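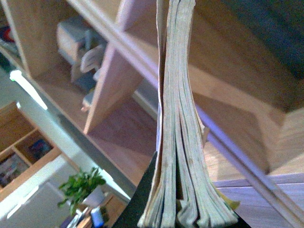
2019년 11월

책장 정리 및 두꺼운 페이퍼백 보수 메모

서가 정리는 어제 하던 데서 이어서 했다. 작은 칸부터 보고, 그다음에 칸막이 판이 있는 밝은 나무 선반, 마지막에 문 달린 장으로 넘어가는 순서. 지난번에 장부터 시작했다가 선반에서 나온 책을 다시 넣느라 두 번 일했기 때문에 이번에는 순서를 바꿨다.

먼저 두꺼운 페이퍼백. 표지는 거의 검정에 가까운 어두운 색이고 초록 기가 조금 돈다. 본문 종이는 누렇게 바랬고 단면에 회색과 녹색 기가 도는 얼룩이 옅게 있다. 한쪽은 눌려 붙어 있는데 반대쪽은 물결치듯 벌어져서 책장이 몇 뭉치로 갈라진다. 바깥쪽 장들은 가장자리가 살짝 말렸다. 얼룩은 지우개 가루로 한 번 시험해 보고, 안 지워지면 그대로 둔다. 물 묻힌 천은 쓰지 않기로 한다.

중간쯤에 찢어진 종잇조각이 하나 비어져 나와 있다. 책갈피로 끼운 것인지 본문에서 떨어진 것인지 아직 모른다. 빼기 전에 쪽수를 적고, 글자가 있으면 앞뒤 장과 맞춰 볼 것. 본문 조각이면 얇은 한지로 붙이고, 아니면 봉투에 넣어 책과 같이 보관한다. 4월에 다른 책에서 나온 쪽지를 그냥 버렸다가 나중에 찾느라 고생한 일이 있어서 이번에는 버리지 않는다.

누르기 계획
- 벌어진 뭉치를 한 번에 누르지 말고 안쪽부터 차례로 편다.
- 사이에 흡습지를 50쪽 간격으로 끼운다. 책등이 부풀면 간격을 더 넓힌다.
- 판 두 장 사이에 넣고 누름돌 4개. 첫날은 두 개만 올린다.
- 25시간 뒤에 한 번 열어 보고 흡습지를 바꾼다. 원래 하루로 잡았는데 출근 시간에 맞추다 보니 이렇게 됐다.
- 책등 풀은 누르기가 끝난 뒤에 판단한다. 지금 풀을 넣으면 휜 모양 그대로 굳는다.

흡습지는 Grarka 것을 쓴다. Nernley 것이 더 두껍고 잘 빨아들이지만 표면이 거칠어서 약한 종이에는 자국이 남았다. Grarka 남은 양은 63장. 이 책 한 권에는 충분하고, 다음 주문 때 같이 채우면 된다.

선반 쪽은 책이 아닌 물건이 섞여 있는 게 문제다. 회색 상자처럼 생긴 것과 작고 흰 물건들이 칸막이 옆 칸에 들어가 있다. 주인을 물어보고 나서 옮긴다. 책만 꺼내고 나머지는 제자리에 두는 것으로 Selma Dervishi와 합의했다. 작은 네모 칸들에는 큰 판형을 억지로 넣지 않는다. 파랑과 빨강 표지 책은 일단 있던 칸에 그대로 둔다. 끝 칸의 옅은 색 책들은 한 줄로 꽂혀 있으니 순서를 흩뜨리지 않고 통째로 꺼내 닦은 다음 같은 순서로 넣을 것.

먼지는 마른 붓으로만 턴다. 책 윗면에서 바깥쪽으로, 책등 쪽으로 쓸어 넣지 않는다. 붓은 선반용과 책용을 따로 쓴다. 지난번에 섞여서 책용 붓을 새로 꺼냈다. 손잡이에 테이프를 감아 구분해 두었으니 쓰고 나서 같은 통에 꽂지 말 것. 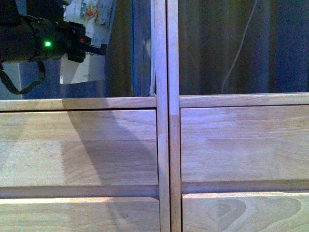 문 달린 장은 밖에서부터 본다. 문 두 짝이 가운데에서 만나고, 위쪽은 유리, 아래쪽은 나무 패널이다. 나무는 밝은 꿀색 계열인데 칠을 거의 안 한 것처럼 보인다. 양쪽 세로대에 중간쯤을 경계로 색이 달라지는 데가 있고 오른쪽이 더 뚜렷하다. 햇빛 때문인지, 나무 자체의 차이인지, 예전에 뭘 발랐던 것인지는 모르겠다. 눈에 안 띄는 안쪽 모서리에서 먼저 닦아 보고, 색이 묻어나면 멈춘다. 오일은 바르지 않는다. Selma는 Rirnska 왁스를 얇게 올리자는 의견인데 나는 반대다. 책을 넣는 장이라 냄새가 다 빠질 때까지 비워 둬야 하고, 그동안 책을 둘 데가 없다. Vītola 공방에 물어보기로 하고 답이 올 때까지 보류.

두 문 사이의 틈은 좁다. 가루가 끼면 문이 뻑뻑해질 수 있으니 문을 열고 맞닿는 면을 붓으로 쓸어 준다. 경첩 나사도 그때 같이 확인. 헐거운 것이 있으면 조이기만 하고 나사를 바꾸지는 않는다.

유리는 어둡게 비쳐서 안쪽 먼지와 바깥쪽 손자국이 구별이 잘 안 된다. 한쪽 면을 가로로, 반대쪽 면을 세로로 닦으면 남은 자국이 어느 쪽인지 알 수 있다. 세정액은 유리에 직접 뿌리지 말고 천에 묻혀서 쓴다. 유리 가장자리로 흘러 들어가면 나무가 물을 먹는다. 왼쪽 유리에 보이는 흰 종이는 위쪽에 작은 색 그림이 인쇄되어 있다. 아래쪽의 짧은 글자는 AEB 비슷하게 읽히는데 확실하지 않다. 목록에는 제목 없이 "그림 있는 흰 종이"라고만 적고, 가까이서 다시 읽은 다음 고친다.

남은 일
- 종잇조각이 끼어 있는 쪽수 적기
- 회색 상자 주인 확인
- 세로대 안쪽 시험 닦기, 결과는 이 공책에
- Vītola에 왁스 문의 (내가 한다)
- 누름판에 댈 펠트가 얇아졌으니 여분 찾아보기. 없으면 Grarka 주문할 때 같이 적는다.

Selma가 먼저 오면 누름돌은 건드리지 말고 선반 아래 칸부터 시작해 주세요.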